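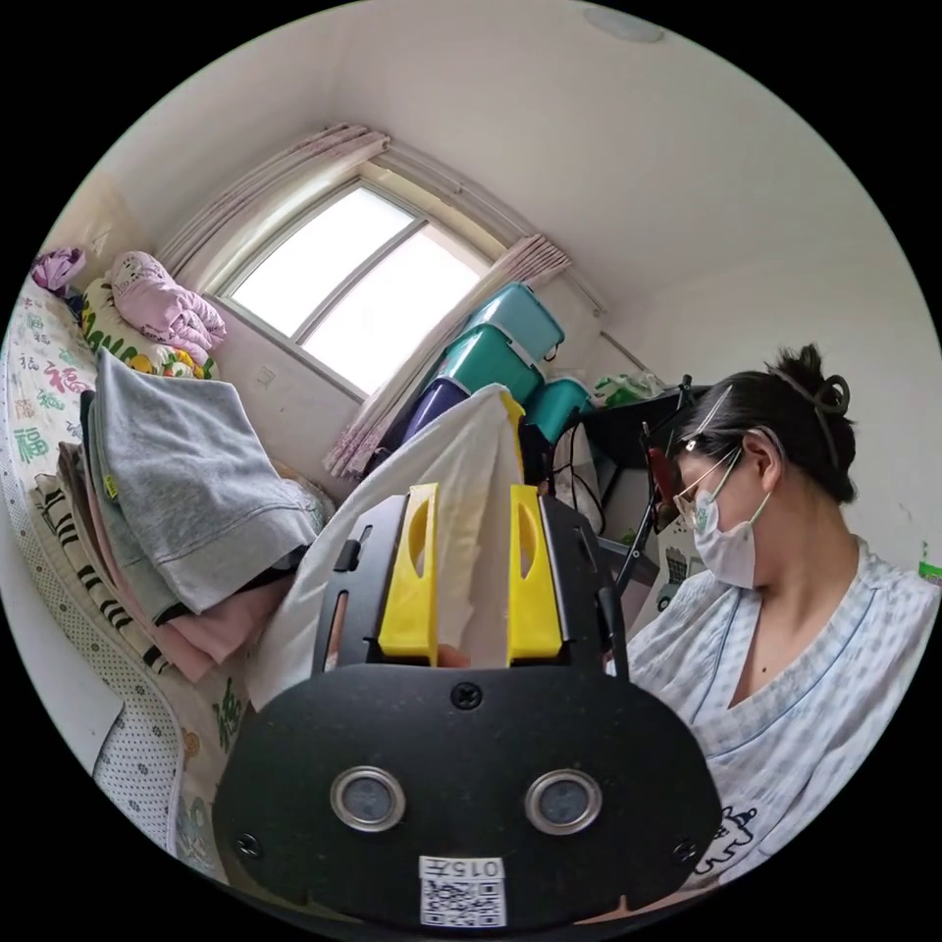
さらしは洗うほど柔らかくなるのに、タオルは洗うほどごわつくような気がする、同じ木綿なのにどうしてなのか、とオリヴィア・ジャクさんから前回の終わりぎわに質問をいただきました。時間が来てしまって「来週やりましょう」とお返事したきりでしたので、今日はそこから始めます。いい質問なんです、これが。今回の範囲にほとんど全部かかってきます。

暮らしの布 第四回配布資料
木綿の糸、織り、洗い

持ち物は前回と同じです。ルーペをお忘れの方は前の机に予備がありますから、遠慮なく取りに来てください。

一 前回のおさらいを少し

綿の繊維は、綿花の種の表面に生えた毛です。実の中で育っているあいだは丸い管で、実がはじけて乾くと、つぶれてねじれた平たいリボンになります。前回、ルーペでは見えないとがっかりされた方が何人もいらっしゃいましたが、あれは倍率が足りないだけで、皆さんの目のせいではありません。顕微鏡の写真は前回の資料の裏に載せてあります。

このねじれのおかげで、短い毛どうしが互いにひっかかり、撚りをかけると糸になります。絹のように初めから長い糸で出てくるものとは、そこが大きく違うところです。繊維の長い綿ほど細くてなめらかな糸が引け、短い綿は太めで毛羽の多い糸になります。どちらが上等かという話になりがちですが、雑巾にするなら私は断然、短い綿の太い糸のほうが好きです(この話は長くなるので、休憩時間にでも)。

二 糸の撚りと手ざわり

撚りの強い糸は締まって硬く、しゃりっとします。撚りの甘い糸はふっくらして、指で押すとへこみます。夏の着物地に強い撚りの糸がよく使われるのは、肌にはりつきにくいからですね。反対に、おむつや産着に使う布は撚りの甘い糸のほうが喜ばれてきました。

お手元の袋に糸の見本が入っています。台紙の左が強撚、右が甘撚です。端を少しほぐして、どちらが早くばらけるか試してみてください。ほぐした糸は元に戻りませんので、全部ほぐしてしまわないように! 昨年はそれで見本がずいぶん減りました。

撚りの向きには右と左があって、糸を縦に持ったとき、斜めの線がアルファベットのSの真ん中と同じ向きならS撚り、Zの真ん中と同じ向きならZ撚りと呼びます。試しに見本の糸を上下ひっくり返してみてください。向きは変わりません。マフムード・シェハタさんが初回に「裏から見たら逆になるのでは」とおっしゃっていて、そのときは私の説明がまずかったのですが、糸は丸いので裏というものがなく、どちらから見てもS撚りはS撚りのままです。鏡に映したときだけ入れ替わります。

三 織り方のちがい

平織りは、たて糸とよこ糸が一本ずつ交互に上下する、いちばん簡単で丈夫な組み方です。さらし、ガーゼ、ブロード、帆布と、名前も厚みもまるで違いますが、みな平織りの仲間です。糸の太さと詰め方を変えるだけで、傷口にあてる布から船の帆まで作れてしまうのですから、たいしたものだと思います。

綾織りは、糸の重なりが一段ごとにずれて、斜めの畝が出ます。デニムがわかりやすい例です。平織りより糸を詰めて入れられるので厚手にしやすく、それでいて曲げたときの当たりは案外柔らかいものです。

タオルはこの二つとは少し様子が違います。地のたて糸のほかに、輪を作るためのたて糸がもう一組あって、そちらをゆるめに送りながら織ると、余った分が表に立ち上がって輪になります。これがパイルです。輪があると布の表面積がぐんと増えるので、水をよく吸います。

クビャクの織り場に見学に行ったとき、レオカディア・ノヴィツキさんに、ゆるめ具合は機械の目盛りだけでは決まらないのだと教わりました。糸の乾き具合で輪の高さがそろわなくなるので、朝いちばんに織った布は必ず指の腹でなでてみるのだそうです。私もなでさせてもらいましたが、正直なところ、違いはさっぱりわかりませんでした。

四 さて、ごわつきの話

ようやくオリヴィアさんの質問に戻ります。

新しいさらしが硬いのは、多くの場合、糊のせいです。織るときにたて糸が擦れて切れないよう、糊をつけて守ってあります。仕上げで落としきらないまま売られるものもあり、さらに見ばえのために後から薄く糊をつけるものもあります。洗えばこの糊が少しずつ抜けて、布の中で糸が動けるようになります。それで柔らかくなるのです。

タオルのほうは、売り場に並ぶときにはたいてい柔らかく仕上げてあります。そこから洗濯をくり返すと仕上げ剤が落ち、水の重みでパイルが寝て、寝たまま乾きます。すすぎ残しの洗剤や、水に含まれる硬度成分がたまることもあります。つまり出発点が逆さまで、さらしは硬いところから、タオルは柔らかいところから始まっている、と考えていただくと整理しやすいと思います。

もう一つ、木綿の繊維は水を含むとふくらみ、乾くときに繊維どうしが近づいて、わずかに残った水を仲立ちに互いにくっつくと言われています。風のない部屋でじっと干した布が板のようになるのは、これがだいぶ効いているようです。風で揺れていれば、くっつく暇がないわけですね。

手当てとしては次のようなことができます。

・干す前に、端を持って大きく振る。片側だけでなく、上下を持ちかえてもう一度。
・洗剤は表示の量を守る。多く入れてもきれいにはなりません。
・詰めこみすぎない。水の中で布が泳げるくらいに。
・柔軟剤は毎回でなくてよい。使いすぎると吸いが悪くなることがあります。
・乾いたあとに両手で軽くもむ。これだけでもずいぶん戻ります。

前に硬水の土地で暮らしていたヴィエスワヴァ・ソヴァさんからは、すすぎの最後にお酢をほんの少し入れるというお便りをいただきました。硬度成分を落とす助けにはなりますので、理屈には合っています。ただし塩素系の漂白剤と一緒にするのは絶対にいけません。有毒なガスが出ます。ここは赤い線を引いておいてください。

五 吸水の実験

後半は、配ったさらしの切れ端を使って実験をします。二人一組で進めてください。

まず切れ端を二枚用意し、一枚は買ったままのもの、もう一枚は下洗いをして干しておいたものです。それぞれの端を色水に浸し、水がどこまで上がってくるかを見ます。物差しは布に触れないように、横に立ててください。触れると、そちらへ水が伝ってしまいます。

記録用紙には、上がった高さと、上がり方の様子(まっすぐか、波打つか、途中で止まったか)を書きます。様子のほうは、どんな言葉でもかまいません。ボグダン・シリヴィンスキさんが前の期に「のろのろ、急に元気」と書いてくださって、あれは糊の濃いところを抜けた瞬間をよくとらえた、とてもいい記録でした。

早く終わった組は、切れ端の重さを乾いた状態と濡らした状態とで量り、布が自分の重さに対してどれだけの水を抱えたかを計算してみましょう。水がぽたぽた落ちなくなってから量るのがこつです。昨年の期にタオル地で大きく試したときは、抱えた水だけでおよそ900グラムになり、持ち上げた私の袖までびしょびしょになりました。

六 次回までに

家にある布を一枚選んで、織り方を調べてきてください。ハンカチでも、ふきんでも、座布団の裏でもけっこうです。できれば古いものと新しいものを見くらべて、手ざわりの違いを短い文章にしてみてください。上手に書こうとしなくて大丈夫です。

下洗い用のさらしを追加でほしい方は、一枚199円でお分けします。小銭のご用意をお願いいたします。見本帳をご希望の方は2000円です。こちらは私の手貼りですので、少々曲がっているところはご容赦ください。

参考書は図書室の奥の棚、「染織」の札のところにまとめてあります。糸の撚りについては、緑の背表紙の本の17ページの図がいちばん見やすいと思います。次回は染めに入りますので、汚れてもよい前掛けをお持ちください。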